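**Sorting felt tips and highlighters: by colour or by type?**

**Odness** (1,979 posts)

Right, I've started on the pens. Anyone who read my moaning in the May clear-out thread will know I've been putting this off for ages. There are almost 200 of them between the kitchen drawer, the hall shelf and the old biscuit tin, and I'm doing them a handful at a time on the white table so I don't lose my mind.

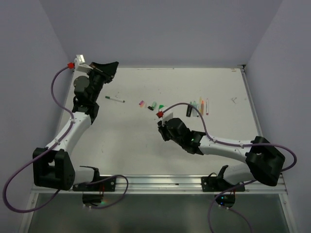
*White top, a fair few scuffs and smudges.*

My question is how you lot group them once they're out. I began by colour, greens with greens and so on, and it looks lovely, but then you've got a big fat highlighter next to a skinny fine liner and they don't sit well in the same pot. Also, what gets those faint marks off a white surface? I've tried washing-up liquid and a soft cloth and it's shifted maybe half of them.

---

**Patwary**

By type, always! Highlighters in one lot, felt tips in another, fine liners in a third. When I want a highlighter I want a highlighter, and I'm not that fussed if it's green or yellow. If you sort by colour you end up rummaging through everything green to find the one that does the job.

For the marks, bicarb made into a paste with a bit of water. Try it in a corner first, I took the shine off a shelf once by being too keen.

---

**Suvberg**

Disagree with Patwary, sorry. My two (six and nine) look for a colour and couldn't care less what sort of pen it is. We've had ours by colour in jam jars for two years and they put them back themselves, which they never did with the old system. Depends who's using them, I suppose.

I wouldn't use bicarb on a table top at all. It's gritty. A drop of surgical spirit on cotton wool and wipe it off straight away.

---

**Patwary**

Surgical spirit on some finishes is far worse than bicarb! It went cloudy on my mum's tray and never came back.

---

**Suvberg**

Then your mum's tray was varnished. Mine's been fine.

---

**Odness**

Children, please. I'll test both somewhere it won't show and report back.

Where I've got to: two sides, with the middle kept clear so I can pull one over and scribble with it before it goes anywhere.

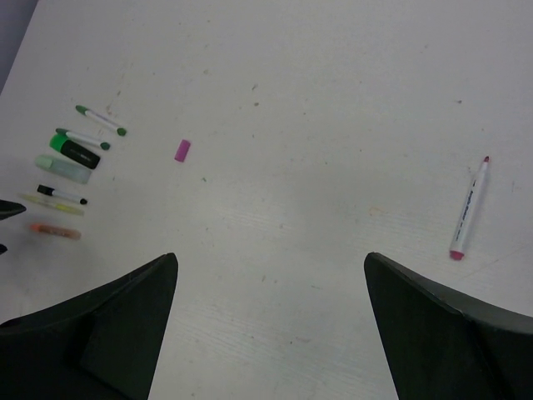 The white ones with green ends are my favourites to write with, so those are staying whatever happens. The fat highlighters I could be talked out of. There's a black-bodied one with a bright green end that I'd swear I've never bought, and a chunky pale green see-through one that must have come home in somebody's school bag. The thin yellow pen and the orange one are on trial. And then there's the purple cap with nothing under it. I've been through the tin twice. Do you keep odd caps or bin them?

---

**Beat Leitner**

Keep them for the length of the sort and then bin them. I had a jar of spare caps for years — must have been 30 in there — and I used one. It didn't even fit properly, I had to put a bit of tape round the inside.

On the sorting, I do both. Type first, then colour inside each type. It sounds fiddly but it takes ten minutes once you've got them laid out in rows anyway. And store them flat! Double-ended ones especially, or the ink runs down to one tip and the other goes scratchy.

---

**Patwary**

Is that true about storing flat? I've had mine standing up in mugs forever and not noticed any difference.

---

**Beat Leitner**

True for mine. Highlighters seem less bothered, you can stand those up.

---

**Suvberg**

Flat takes up so much room though. We'd need a whole drawer for it, and the drawers in our house are spoken for.

I'd keep the purple cap until you've done the hall shelf, Odness. There'll be a bare purple one rolling about at the back, there always is.

---

**Odness**

Hall shelf is tomorrow. Good point about the purple, I'll hang on to the cap until then.

Beat, I'm giving your way a go. Type first, colour second.
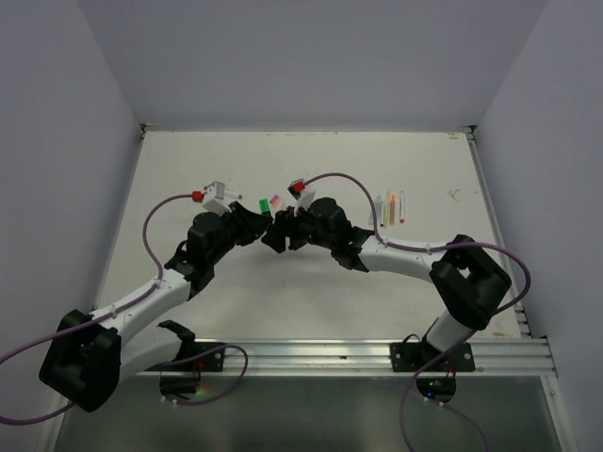
I've ordered one of those Stastness drawer inserts, the shallow one with the long slots. It says it holds 300 pens and I don't believe that for a second, unless they're all pencils. But it's the right depth for the kitchen drawer and the pens can lie flat in it, so that should keep Beat happy. Suvberg, I might still do one jam jar of bright colours for when my niece is round.

Surface report! The bicarb got most of the smudges off the corner I tried and left a slight dull patch that I can only see if I crouch down. Spirit did better on the pen marks and did nothing at all to the scuffs. So you're both a bit right.

---

**Patwary**

I'll take a bit right. Have you got the insert with the lid or without? I looked at the lidded one and it seemed too tall for a normal drawer.

---

**Odness**

Without. The lid was another four quid and I'd only lose it.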